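Carp caught at Warnia reservoir sets new club record

A common carp weighing 82 pounds has been landed at Warnia Reservoir, beating the fishing club's previous best by 9 pounds.

The fish was caught from the east bank in April by a member of the Hsiao Angling Club, which leases the water. The angler has asked the club to keep his name out of its announcement, a request it said was common among people who fish for big carp and would like to keep their spots to themselves.

He had been on the bank for two nights without a bite when the line went out shortly before 5 a.m. The fish made a long run toward the dam wall and then settled in deep water, and it took 50 minutes to bring it to the net. Two club members fishing nearby helped him lift it onto a padded mat.

It was weighed on club scales, photographed and put back in the reservoir. The scales were later checked at a feed store in Rato and found to be reading correctly.
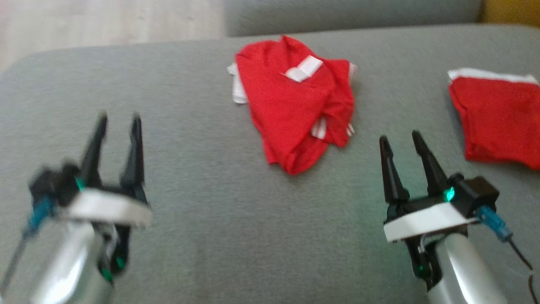
Red is the club color at Hsiao.

The old record had stood since the reservoir was refilled after repairs to the dam. Carp in the lake have put on weight steadily in that time, according to the club, which puts the growth down to mild winters and large beds of freshwater mussels along the eastern shore.

Bait was a single piece of corn fished on the bottom over a handful of soaked pellets. The angler used a 15-pound line and cast to the edge of a weed bed, in 11 feet of water.

Club officers said they did not recognize the fish from earlier catch photos. Many of the larger carp at Warnia are known by their scale patterns and have been caught several times, but this one did not match any in the club's album. It has a small notch in the upper part of the tail, which should make it easy to identify if it is caught again.

The club has sent the weight and photographs to the Famulano Lakes Association, which keeps the list of catches for the seven waters in the area. If the association accepts the claim, the carp will also be the heaviest on that list. A decision is expected at its next meeting.

Fishing on the east bank is open to club members and to holders of a day permit. Day permits are sold at the boathouse from 6 a.m. and do not cover night fishing. Anglers are limited to two rods each, and all carp must be returned to the water. Barbed hooks and keep nets are banned.

The club said it expects the banks to be busier than usual over the next few weeks and asked visitors to park in the gravel lot by the boathouse. The access road to the dam must be left clear for maintenance trucks.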